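Artificial fruit for a play shop – how do you stop it looking like a jumble?
Community help > Home and crafts > Play and pretend

Roxana Grecu
Posted 16 August 2020

Hello all! I'm setting up a little greengrocer's corner for the toddler group in Handthorpe and I'm so excited about it. I've got a big bag of artificial fruit and one wire basket, and whatever I do it ends up as a heap with the apples hidden at the bottom. Should I put everything in the basket, or leave some out? And how do you get dust off fake grapes?

Sebastian Filip
164 helpful votes
Buy a bigger basket.

Felista Ogola
523 helpful votes
Oh, I love this sort of job! Please don't buy a bigger basket – a full small one looks far more generous. Round things go in the basket: apples, oranges, peaches. Put the darkest apple at the front next to an orange and both colours sing. Greens can go to the back, they fill the gaps nicely. Bananas and grapes are the wrong shape for it and I'd always lay them on the table in front, where little hands go first anyway.

An open grid is brilliant for this because the fruit shows through the sides, and bright blue makes the reds and oranges really stand out:

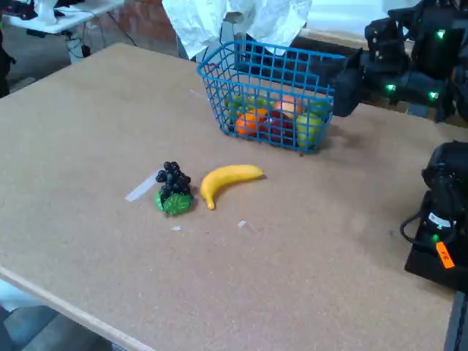
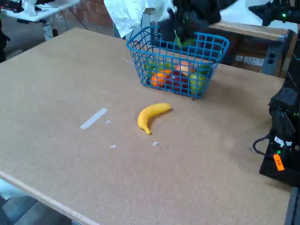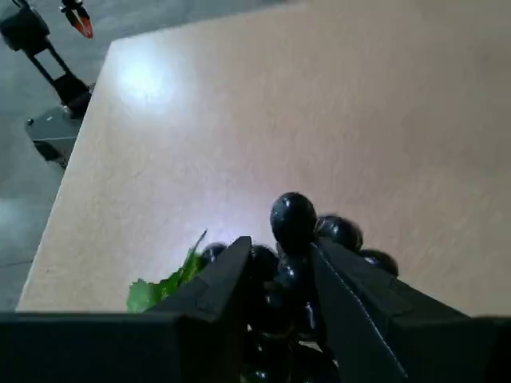
For the dust, use lukewarm water with a drop of washing-up liquid and a soft old toothbrush, then leave the grapes on a towel overnight. Go gently round the leaf, they do pull off (mine is glued back on!). Don't soak anything with a foam middle.

Luminița Ardeleanu
2 helpful votes
Agree with Felista about leaving the banana out. We also made price cards for ours in Deritthorpe and the children went mad for them, though they charged me 620 pounds for a pear. Check the grapes for loose ones before the under-threes get near them.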